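Every May, when the windows go up and the winter coats go down, somebody tries to sell me a new way to hang things. Last year it was magnetic scarf loops. The year before that it was a rope ladder, for towels, at a price that would have bought the towels. This year it is the clip hanger on the small wooden stand, and I was asked to find out whether it deserves a place in an ordinary home or whether it is another thing to dust.

I should say where I stand. I own 3 hooks on the back of a door and they have served me through two flats and one marriage. I don't think a flower needs a hanger. I am not sure a sock does.

The clip hanger is an old thing, of course. My grandmother had one for stockings, and it lived over the bath and took a piece out of anyone who stood up too quickly. What has changed is the company it keeps. It used to be laundry equipment and now it is display. It comes in custard yellow with pegs in the colours of sugared almonds, and the photographs that go with it never show a stocking. They show lavender, or gypsophila, or a single cloth sunflower upside down.

Paraschiva Lazăr runs Notska, a shop at the lower end of Skuscombe that sells ribbon, paper and artificial stems by the bucket. She has been hanging her stock upside down for years and was patient with my questions.

"Cloth flowers get squashed in the box," she told me. "You hang them by the stem and the leaves drop open. Leave them in a vase and they stay the way they were packed."

How long does that take? Overnight for a rose, she said, and longer for anything with a big head. I asked whether a steaming kettle would do it in two minutes. She admitted that it would, and that she uses one when a customer is waiting.

So the first claim, that you need the hanger to revive a tired stem, I can put aside. You need a kettle. The second claim is better. Artificial flowers are awkward to store, and I have opened enough cupboards in other people's houses to know what usually happens: a carrier bag, a crushed poppy, a wire poking through the bottom. Hung up, they take very little room and you can see what you own. I tried it at home with a borrowed hanger and a broom handle across two chairs, and it worked well enough that I left it up for longer than the chairs were free.

The stand is where I start to grumble. The usual pattern is two posts, a rod and a shallow tray, all in pale wood, and it is a pleasant object. It is also small. A long stem on a deep hanger comes down almost to the tray, and anything longer will lie in it. If you buy one, measure your tallest flower first, then add the depth of the hanger, then the clip. The sellers tend to give the width and leave you to guess the rest.

Tudor Stoica makes stands like these in a workshop called Lungu, and he took the complaint calmly. He will make the posts taller if you ask. Few people ask, he says, because they are buying it for a shelf and the shelf above decides the height. He rounds the tops of his posts by hand and showed me 15 of them drying on a board, each slightly different. I liked those more than I meant to.

His advice on loading was the most useful thing I heard. Hang the empty hanger first and let it settle. Put the heaviest stem near the middle, and leave the spare pegs on, spread along the wire, so that it doesn't tip. Use two pegs on a thick stem. One lets it swivel, and it will always swivel to show you its back.

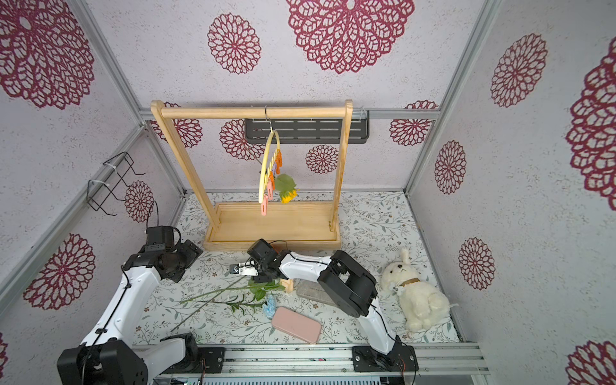
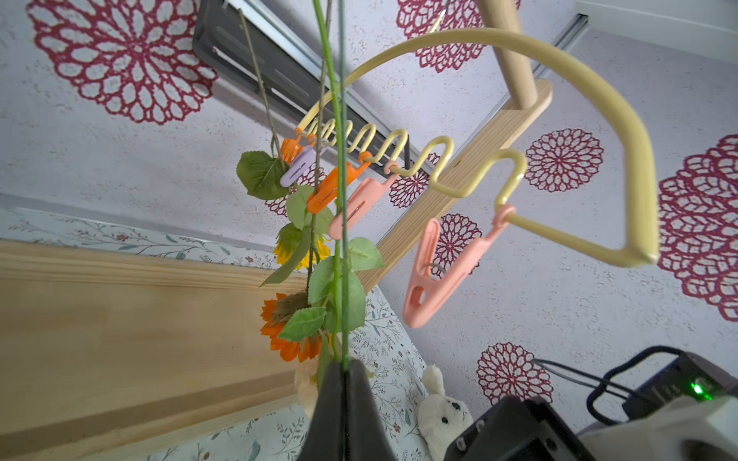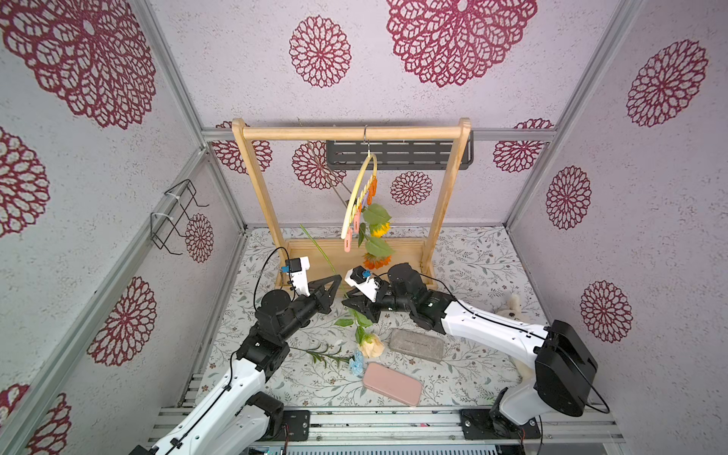
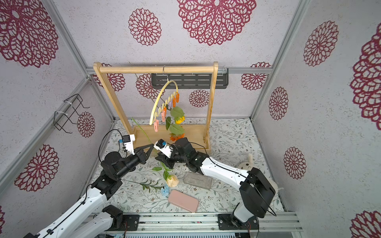 Pegs are the weak point. The cheap ones have a soft spring and a wide mouth, made for cloth, and a thin wire stem slides about in them. Paraschiva winds a bit of florist's tape round the stem where the peg will bite. A scrap of rubber band does the same job and costs nothing, though it perishes, and then one morning there is a flower on the floor.

I also went to Flirivau, the homeware fair, where 200 stalls had been squeezed into a hall that might have held half that in comfort. I gave up looking at hangers by lunchtime. There were round ones, wavy ones, and a very grand brass one for which I was quoted 430, without pegs. The man selling it said it was really for scarves. The woman at the next table said hers was really for anything.

That is my trouble with the whole business — a thing that is for anything ends up holding whatever was nearest. Mine, by the second week, had a glove on it, a shopping list and a packet of seeds I had been hunting for since Easter.

I have given the borrowed one back. I've bought a plain one, for the bathroom, and it has socks on it.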